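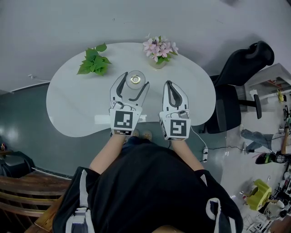 My homemade cologne has gone cloudy, can I save it?

6 min read

Asked by Plernport Pam, 03/01/2026

Hello all, first time posting and very excited to have found a place where people talk about this stuff! I've been making my own citrus cologne since the spring (the old-fashioned splash-on kind, lemon, bergamot, a bit of rosemary and a tiny bit of neroli because it costs the earth) and up to now every batch has been beautifully clear.

This time I made a bigger one for presents, 1000 ml in one go, and after two days it turned milky. It smells gorgeous. It just looks like somebody has rinsed a paintbrush in it. The only things I changed were the alcohol, which I got from Zelenák instead of my usual place, and the water. I put in more water than normal to soften it, as my sister finds the alcohol smell a bit fierce. I didn't write down how much more, I know, I know.

Can I filter it? Should I shake it? Do I have to start again? It's a lot of bergamot to pour down the sink. And while I'm here, does the kind of bottle matter? I've collected all sorts and was hoping to use the pretty ones.

Ákos Hegedűs replied

Lovely project, and please don't pour it away! It's almost certainly the extra water. Essential oils dissolve happily in strong alcohol and hardly at all in water, so when you add water you get to a point where the oils start coming back out as tiny droplets, and that's your milk. Same thing as pastis in a glass. Citrus oils are some of the worst for it because they're full of terpenes.

So, the rescue. Pour a small measured amount into a clear glass, add strong alcohol a little at a time with a dropper, stir, and stop when it goes clear. Write down how much you added. Then do the sum for the whole batch and add a touch more on top, so it doesn't cloud again the first time the house gets cold. It'll be weaker in scent afterwards, but a splash cologne can take it, and you can put in a bit more oil once it's clear.

Check what strength the Zelenák alcohol is too. If it's weaker than your old one then you were adding water twice over without knowing. I went through this with a 2000 ml batch for my cousin's wedding and was nearly in tears over the kitchen sink, and it came back clear as anything. I still have some of it, and it's better now than it was then.

Filtering: try it last. If the cloud is oil droplets, a coffee filter won't do much, and it drinks up a shocking amount of cologne. Where filtering is brilliant is for waxy bits. Put the bottle in the fridge overnight, let the waxes from the cold-pressed oils drop, and pour it through a filter while it's still cold. I do that with every batch now and I love how bright it makes them.

Keep it well away from the hob and candles while you're at it, and work with a window open.

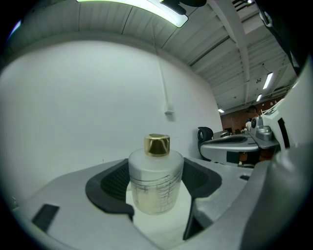

On bottles, I'd sort them by what you want each one to do. While a batch is resting you want plain clear glass (kept in a cupboard, mind, light is hard on citrus) so that you can hold it up to the window and see what's going on. Frosted glass with a shiny gold cap like this is just the sort of thing I'd love to be given, but a pale yellowish liquid only shows faintly through it, so a slight haze could sit in there for weeks and you'd be none the wiser. Which might suit you rather well with this batch! Whatever you choose, look inside the cap. Bare metal or perished rubber can spoil the smell, and a loose lid lets the alcohol creep off.

Trukside Dot replied

Mine went like that once. I shook it every morning and gave it to my brother anyway and he wears it all the time. Just put "shake before use" on the label.

Bev from the soap swap replied

Seconding the dropper test, it's such fun when it suddenly goes clear! One small thing, use distilled or deionised water and not tap. We're in a very hard water area and I used to get a fine white dust at the bottom that no amount of alcohol would shift. That was the water, nothing to do with the oils.

Also bergamot, if yours is the ordinary cold-pressed kind it can cause nasty burns on skin in the sun. Look for one marked FCF or bergapten-free if these are going to people who'll splash it on in summer. Cold-pressed lemon can do it as well, so ask your supplier for the safe amounts for skin.

There's a good long thread on Pillel about resting times. I leave mine for a month, and the difference between week one and week four is huge, the rosemary stops shouting and the neroli comes up from underneath. Do let us know how the rescue goes.

Plernport Pam added

Thank you all so much! Tried it in a shot glass and it cleared!! The new alcohol is a good bit weaker than my old one, so Ákos had it. Doing the big batch tomorrow and I've ordered the other sort of bergamot for next time. Dot, I'm keeping "shake before use" in reserve.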